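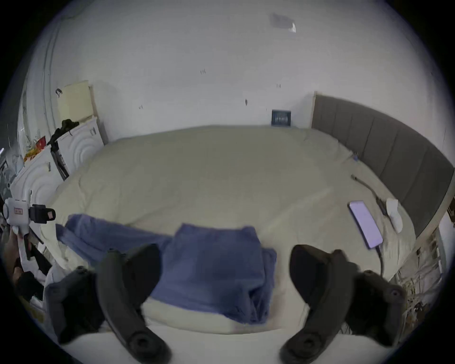
À quelle heure de l'action se situe l'épisode 7 de la saison 2 de Benduvell ?
Le soir de la remise des clés de l'auberge, en novembre, entre 18 h et la fermeture du bar. La datation a été arrêtée en séance (voir point 2).

Ciné-club et séries de Munden
Compte rendu de la réunion du groupe « chronologies »

Présents : Mansa Adjei (présidence), Ha-rang Na (secrétariat), cinq membres du groupe.
Ouverture de la séance à 19 h 10.

1. Approbation du compte rendu précédent
Adopté après une correction : la scène du quai appartient à l'épisode 4 et figurait par erreur à l'épisode 5.

2. Datation de la saison 2
H. Na présente le relevé des indices internes : calendrier de la cuisine, bulletin radio, dialogues. Le calendrier affiche novembre dans deux épisodes séparés par un saut de plusieurs semaines selon les dialogues. Le groupe retient la valeur des dialogues et classe le calendrier en erreur de continuité. L'épisode 6 reste non daté, faute d'indice concordant.
Décision : la fiche de l'épisode 7 est validée en l'état.

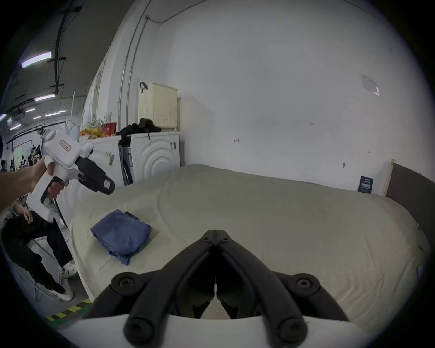

Tissu bleu plié, côté gauche du lit.

3. Fiches de personnages
Le fichier compte 57 fiches. M. Adjei relève que le personnage de Ki porte deux âges incompatibles, l'un donné dans le pilote, l'autre déduit de la scène du notaire. Les deux valeurs seront conservées, avec renvoi à l'épisode source. Les fiches des rôles muets ne sont pas prioritaires.
Il est demandé que les résumés ne dépassent plus 1 000 signes. Adopté, une abstention.

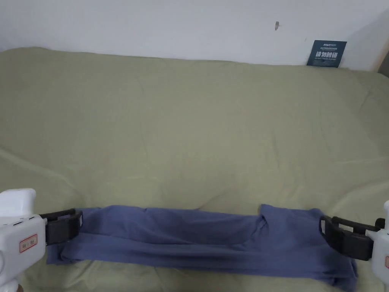 Bande de tissu bleu sur drap vert olive.

4. Épisode de fin d'année
Discussion sur le statut de l'épisode spécial, diffusé hors saison. Deux positions sont exprimées :
- rattachement à la saison 2, sur la base du générique ;
- numérotation séparée, l'intrigue contredisant la rupture de l'épisode 9.
Vote : numérotation séparée, quatre voix contre trois. H. Na demande que soit consignée sa réserve sur la scène du train, seule à reprendre un dialogue de la saison. La mention sera ajoutée en note de la fiche.

5. Base de données
La migration vers Sadex est achevée pour la saison 1. Le journal d'import contient plus de 2 000 lignes, dont une partie signale des accents mal convertis dans les noms de lieux. Les champs « date de diffusion » et « date dans l'intrigue » ont été intervertis sur les premiers épisodes.
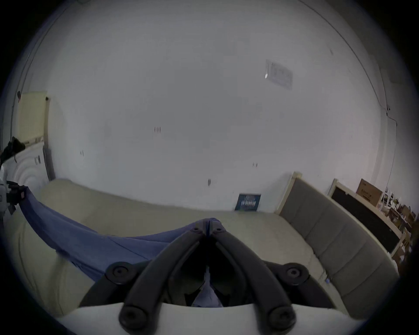

La correction sera faite à la main avant tout import de la saison 2. M. Adjei transmet les droits d'édition à H. Na. L'ancien tableur passe en lecture seule à la clôture de la présente séance.

6. Questions diverses
Demande de visionnage groupé du pilote en version longue : reportée, la copie disponible n'étant pas sous-titrée.
Les fiches de la saison 3 ne seront pas ouvertes avant la diffusion complète.

Séance levée à 20 h 45.
Secrétaire de séance : Ha-rang Na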